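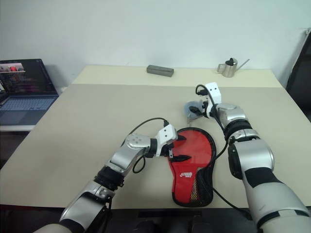
Table tennis club opens gear loan desk

The Cedotham table tennis club will lend paddles and cases to new players through the winter, the club said on 21 December 2020. The loans are free for members and run for three weeks at a time.

Each paddle goes out in its own zip case. Most of the cases came from Hinard, a sporting goods store on Radebe Street that closed its paddle counter in December. The club paid $1,379 for the lot, using money left over from its fall tournament.

"People come in for a first session and then have nothing to practice with at home," said Tiago Neves, who runs the beginners' group. "A decent paddle costs more than they want to spend before they know if they like the game."

The cases come in red or blue. Members are asked to wipe the rubber with a damp sponge, let it dry, and put the paddle in handle down before bringing it back. Balls are not part of the loan, but can be bought at the desk in packs of three.

Juniors may borrow two paddles if a brother or sister also plays. A parent has to sign the card.

Sinan Karabulut will handle returns during the holidays. Anyone with an old case in good shape can leave it at the front desk, and broken zippers are fine, as Loïc Chauvin has offered to replace them. Loans can be reserved by calling the club at extension 2638.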